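What We Put in the Budget for the Second Arm

In August I promised to write down how we plan the money for a second robot arm. Several people asked me, and I also need it for myself, before I forget why we chose what we chose.

We are a small group. The first arm was paid from what was left of another budget, so we never made a real plan for it. We bought the arm, and then for months we bought everything else. This time I started from the small things and came to the arm last.

Furniture first

I didn't expect furniture to be its own line, but it is. The tasks we care about are home tasks: open a drawer, put a thing inside, close it. You can't practice this on a bare lab bench. I asked for a price from Plastwood for a test cabinet with drawers that can be exchanged, and the answer was more than our gripper. A normal bedroom nightstand does the same work. The knob is the part to look at when you buy. It must be small enough to go between the open fingers with some space on each side, and it needs a neck, so that the fingers have something to hold behind. A flat handle can be good also, but then you plan for different fingers.

I put 400 in the budget for furniture, and that includes spare knobs and one piece we are allowed to destroy.
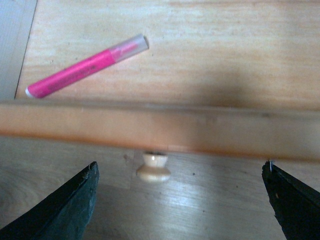

Fingers and other parts that wear

Fingertips get scuffed and chipped, and they are often near the wood when it happens. In the first budget we had zero for this. Now I count two full sets of fingers per arm, and I order them together with the arm, because a small order later costs almost the same in shipping as in parts. Colter sells them in pairs only, so please check this before you multiply.

Cables are the other thing. The cable that comes in the box is usually long enough for the brochure position, with the arm standing up nicely. When the arm reaches down and forward over a tabletop, you want a loop that stays free in every position. Buy the longer one. Buy also clips, and a second power supply if your outlets are in the floor like many rooms have now.

Small objects cost almost nothing – markers, tubes, chargers, whatever is in the drawer at home. I still gave them a line, so that people stop bringing their own pens and then asking for them back.
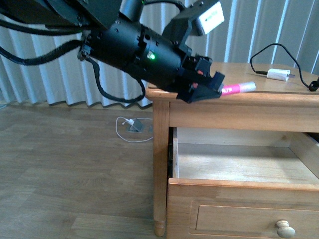
Kofi Wumbei read my draft and wrote back that I'm saving in the wrong place. In his opinion the wrist camera and its mount should be bought twice from the beginning, and the spare arm controller can wait for next year. A dead camera stops all the work, he wrote, and Avon needed five weeks to replace his.

I think he is right about the camera, so I moved it up. About the controller I'm not sure yet. The quote from Darko is 2336 with the controller included, and they don't want to separate it. I have asked them again and I'm waiting for the answer.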